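PLETHAM — The town's long argument over the width of a sidewalk table ended this week, or at least moved indoors, when the licensing board voted to let cafes on Leckie Street keep their outdoor seating past the end of summer.

The new rule allows each business two tables on the sidewalk, provided a stroller can get past. An earlier draft said "a reasonable stroller," and the phrase took up most of a meeting in April before it was struck. The final version says only "stroller" and leaves the reasonableness to the parent.

Until now, Pletham's outdoor tables have lived under a summer permit written in the days when Leckie Street had one cafe and it mostly sold bait. The permit called for tables to be "removed, folded or otherwise made absent" by the first cool evening. It did not say how cool. Owners remember being told to bring everything in on a night when people were still walking home from the lake in their swimsuits.

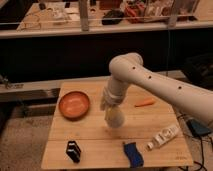 Size was the sticking point. The board's first idea was to permit only round tables, on the theory that corners catch coats. That went over badly with Zelia, the bakery at the low end of the street, which had just bought square ones. It went over worse at Vadau, the coffee shop opposite, which had bought round ones and did not care to be held up as a model. The board came around in the end to the view that a plain wooden table in a light finish, the sort that turns up in half the kitchens in town, is no threat to the public whatever its outline. Metal is also allowed. Glass is allowed "with regret," and the clerk confirmed that those words are in the minutes.

Umbrellas were harder. The draft would have limited them to one color per block, to be picked by the businesses on that block, who have not agreed on anything since the parade route was changed. Under the approved rule, umbrellas may be any color but must be closed in high wind. The board declined to define high wind. One member offered that you would know it when your umbrella was in the lake.

There is also a fee. Each table will cost its owner $90 a year, payable at the town office during the hours the town office is open, a window several speakers described as sporting. The money goes toward sweeping, which the town says it already does and which merchants say they would enjoy seeing.

Jeanie Matheson spoke against the fee and in favor of the tables, then against the tables on the grounds that the chairs were too low, and sat down to applause from both sides. She later asked that her remarks be entered as support.

Opponents, who came in smaller numbers than they had promised, worried mostly about noise. One man on the upper end of the street said he could hear spoons. Asked what kind of spoons, he said teaspoons, and the board thanked him for being specific. The approved rule requires tables to be cleared by 5 in the afternoon in winter, when it is dark anyway and most of the spoons have gone home.
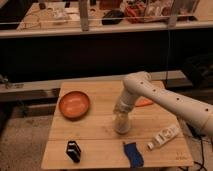 Matheson, reached by phone after the vote, said the hours were fine but that anyone who sits outdoors in a Pletham winter ought to be charged extra for the attention. She added that she planned to be there on the first morning and would be bringing her own cushion.

Existing permits carry over, so owners who already paid for the summer will not have to apply again this year. They will, though, need to put up the new notice, which gives the rules in full and is large enough that Vadau has asked whether it can be used as a windbreak. The board has taken the question under advisement.

Applications are available at the town office. The next item on the board's list is benches.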